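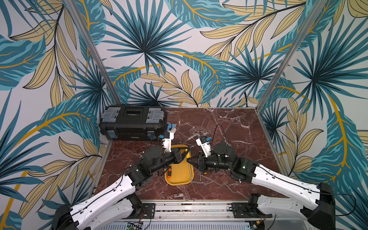
Flonholm Tool Share – minutes of the July meeting

The meeting opened at 7 pm in the Barredo room. The minutes of the last meeting were agreed with one correction: the drill bits went to Brellitard on loan and were not given away.

1. Screwdrivers
It was reported that members borrowing a screwdriver often take the first one they find and bring it back when it turns out to be the wrong tip. The meeting agreed that screwdrivers should have a tub of their own on the marble top and should no longer go back in the toolbox. Long ones go in with the rest.

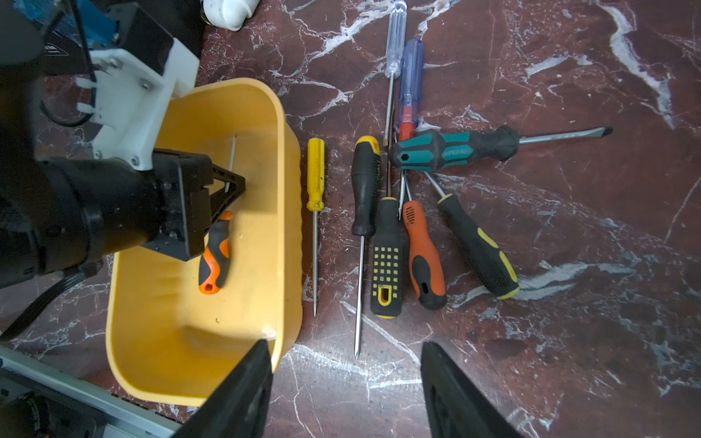 Screwdrivers and yellow tub on the marble top

A member asked whether flat and cross tips should be kept apart. Opinion was divided. It was left that everything goes in one tub until September and the question is then looked at again.

2. Labels
Handles are all different colours and most people go by that, but two members said they would still like the tip size marked. Paint pen was preferred to tape – the tape from Skavumico came off within a month.

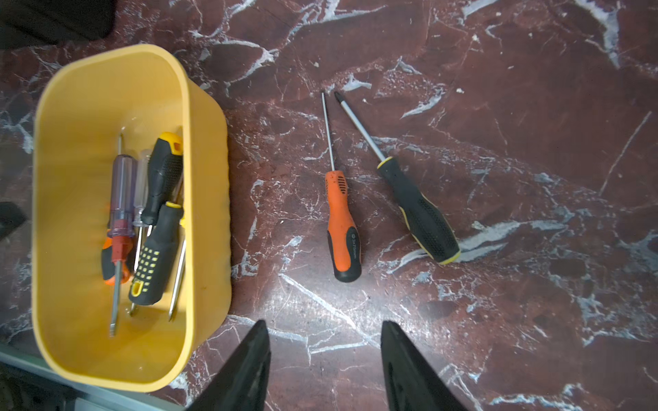 Marking will be done on the end of the handle, where it does not rub against the palm. Anything with a bent shaft or a rounded tip is to be put aside and not marked. Up to 60 labels are left over from last year and these can be used on the shelves.

3. Returns
Agreed that the last person out puts any screwdrivers left on the top into the tub before locking up. The sign-out book stays by the door. There are 4 loans overdue and reminders will be sent.

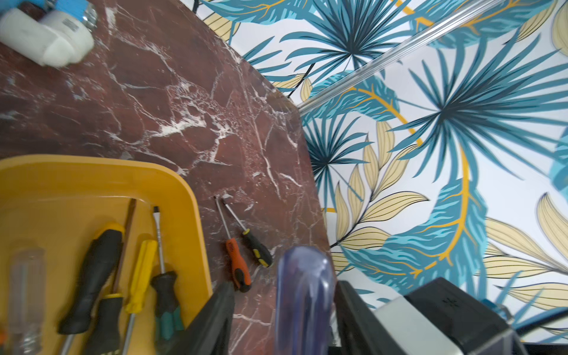 Overdue borrowers who have moved away will be written to once and the loan then closed.

4. Any other business
The offer of a second-hand vice from Brellitard was accepted, provided they can deliver it. The key to the side door is still missing.

Meeting closed at 8.40 pm. Next meeting in September, same room.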